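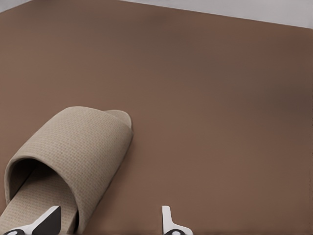 Most of the work on the Furkex cell is done before either arm moves. The cell belongs to Aravena, a small automation shop in Clisville, and its job is to pick up house slippers and set them on a shoe rack. It has two arms on one brown table, and it exists twice: once in simulation, where nearly all of the setup is done, and once on the shop floor.

The simulated cell came first. It was built over a winter from the supplier's arm models and a tape measure, and the early version was wrong in small ways. The table was too low and one of the posts was out of place. Those things were fixed by December. What still takes up the week is the slippers.

A slipper is an awkward thing to hold. The strap gives when it is squeezed and the footbed bends if it is lifted by one end. The crew at Aravena keep a setup sheet for it, and the sheet has grown to cover the approach angle, the finger opening, the closing speed and how high to lift before turning. Every change is run 300 times in simulation with the slipper dropped at a different angle each time. A change that does worse than the one before it is thrown out, and the old numbers go back in.

The wrist views get checked first. If a wrist camera is off by even a little, the fingers close on the strap in the wrong spot and the slipper swings. The usual cure is to redo the calibration from scratch, which takes most of a morning – two mornings if the table position has been touched as well.

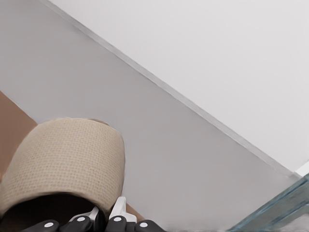
Friday is maintenance day. On the software side that means reloading the arm models, clearing old logs and running the same 101 starting positions that have been used since the cell was first set up. They are kept fixed on purpose, so one month can be compared with another. On the real cell it means wiping the finger pads, checking the flange bolts and following every cable from the base to the wrist by hand.

Cables have caused more stoppages than anything else. The second unit, installed at a customer's warehouse in Gerholm, lost a day to one that had been looped too tightly behind an arm. The part cost less than lunch. Getting at it meant taking off a base cover and moving the table, and then the calibration had to be done again.

The two arms do not carry the same hand. One has a black hand with several jointed fingers, and the other has a two-finger parallel gripper. The parallel gripper is easier to look after. The fingered hand has more joints to wear, and its settings fill most of the sheet, but it can curl over the edge of a slipper and hold it while the arm swings toward the rack.

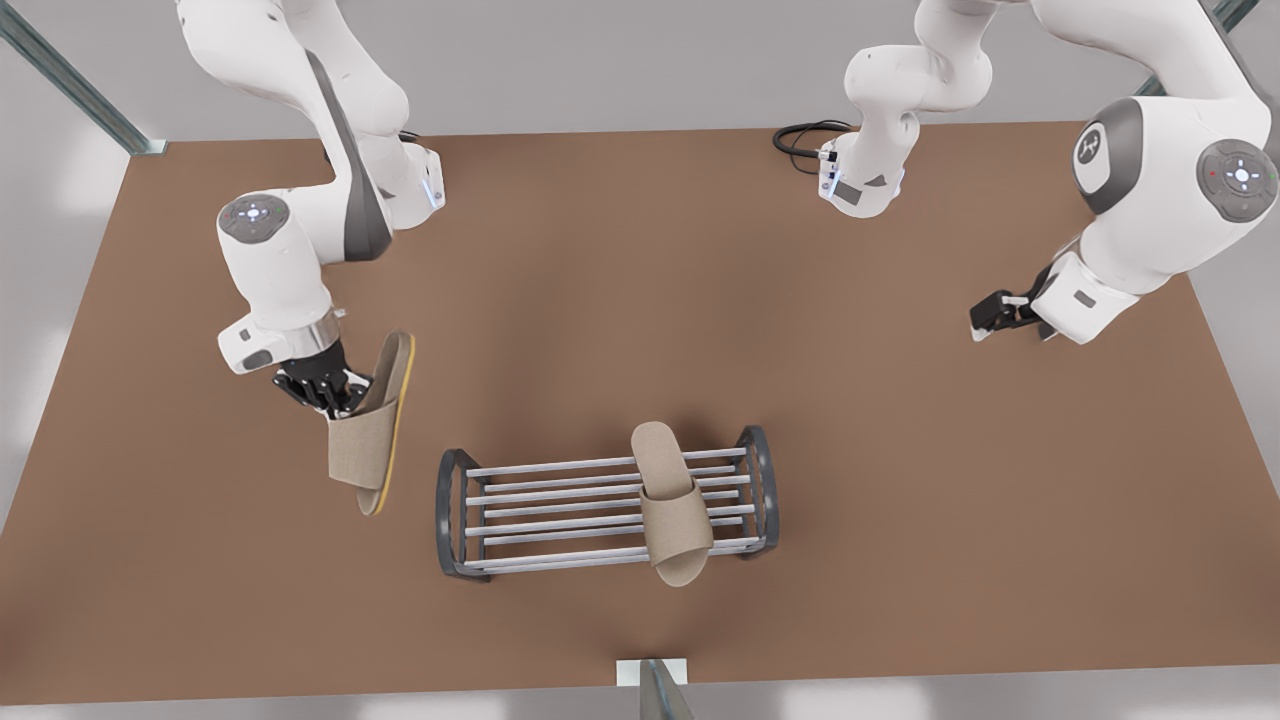
The rack brought its own problems. Its bars sit in two steps, and a slipper put down too far forward can tip off the front. The release height was changed many times before the crew settled on lowering the slipper until it touched the bars, then waiting a moment before opening the hand. It is slower, and the customer in Gerholm has asked if the wait could be cut. For now it stays.

Real parts are replaced by count. Finger pads come off at 800 picks whether they look worn or not, and the wrist gets a full inspection at 2140. Both figures came out of the shop's own log, which is kept in a binder beside the controller and filled in with pen. The simulation has no pads to wear out, so someone has to lower the friction setting now and then to see how the grip would hold up with tired ones.

Next on the list is a softer slipper with a thinner sole. The model is half built, and the strap still passes through the bars of the rack when it is set down at an angle.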